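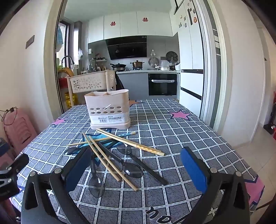
Witach hand-held gripper with blue finger pads, over chopsticks, eyeglasses and a pen.

Witach Hand Gripper -- Finger Pads and Setup

The Witach is a two-finger hand-held gripper for tabletop work with household items. It ships from Ultisen with the fingers mounted and one spare set of blue pads. The notes on this page cover pad changes and finger alignment for the standard black fingers.

Fitting new pads

Peel the old pad off from the tip down. Clean the inner face of the finger with rubbing alcohol and let it dry. Press the new pad on, starting at the base, and hold it for 30 seconds. Always change both pads together. A new pad against a worn one will close off center, and thin items such as chopsticks and pens will roll out of the grip.

Leave the gripper open for 2 hours before using it. The adhesive needs that time.

Checking the fingers

Close the gripper slowly on a single chopstick. Both pads should touch it at the same moment. If one side leads, loosen the round-head screws on that finger, shift it, and tighten again a little at a time, going back and forth between screws. Do not use thread locker on them.

For a fuller check, work with a light container that has an open rim, such as a plastic utensil holder.

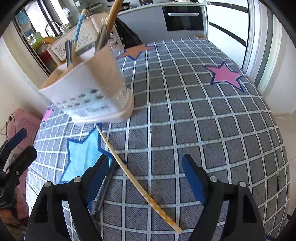 Lift, tilt, hold still, and set it back down. Watch the pads while the weight shifts. Any creeping means the pads are dirty or due for replacement. Wipe them with a damp cloth first and try again -- kitchen grease is the usual cause.

Spares

Pad set, blue, 2 pieces: Ultisen part 18
Screw set, silver, round head: stocked by Głowacki
Arkar fingers are a different length and do not fit.

Setup notes by Mieczysław Walczak. Pad instructions revised 25th August.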